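Storage notes: what to check on a synthetic rattan basket

The storage section of the Kimaro range has been revised for spring. The main change concerns the woven baskets, which now come in one strand type instead of three. Orders already placed for the paper-cord and seagrass versions will be filled as placed. The notes that follow are for buyers fitting out shelving, entry benches and linen closets, and they replace the sheet sent out with the last price list.

Synthetic rattan is an extruded plastic strand, usually polyethylene or polypropylene, woven in the same way as natural cane. It does not need oiling and it does not shed fibers onto cloth. Its weak point is the place where a strand turns sharply. At a tight corner the strand is under constant bending load, and a cheap one will whiten and split there well before the flat panels show any wear. A rounded corner spreads the bend over several stakes.

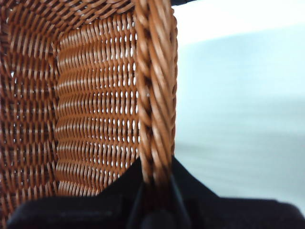

Pirkstead, May

The quickest inspection is done from the inside, looking down at a corner. In a reddish-brown basket with a glossy strand, pale light coming through the weave shows the gaps clearly. Rows should be level and the openings close to one size. Small, vertically elongated openings lined up in columns mean the stakes have stayed parallel and the weavers have been packed down evenly. Openings that widen toward the middle of a panel point to a stake that has moved, and that panel will bow once the basket is loaded.

Gloss is a matter of taste on the outside and of some practical use on the inside. A smooth strand lets knitwear slide in and out without catching. It also shows dust sooner than a matte one. Color should be judged on a wall facing the light, as the same strand reads several shades darker where the wall is seen at a steep angle. Returns for "mismatched sides" are nearly always this effect. Turn the basket through a quarter turn before filling in the form.

A thick twisted border stiffens the edge of a woven wall and covers the strand ends. Press along it with a thumb. It should not roll on the wall beneath. If it does, the binding is loose, and the basket should not be lifted by that edge. Cut ends that have worked through to the inside can be trimmed flush with side cutters, but should not be pulled.

Load figures in the old sheet were given for a static shelf. The revised figure for the medium basket is 9 kg, pulled forward and lowered by hand. Heavier contents such as canned food or magazines belong in the Kulon crate, which has a solid base.

For cleaning, brush the weave along the rows first, then across. Wash with lukewarm water and dish soap, rinse, and stand the basket upside down until the gaps have drained. Do not use a hair dryer or set it against a radiator. A panel that has gone out of shape in storage can often be corrected by filling the basket with folded towels and leaving it overnight in a warm room.

The Zarkholm warehouse holds 1,224 baskets in the new strand, of which 699 are the medium size. Lids are not included in either number and will be listed separately when the second delivery has been checked in. Sample strands in all nine colors can be requested with any order. Please quote the shelf depth, measured inside the back lip, when asking about fit.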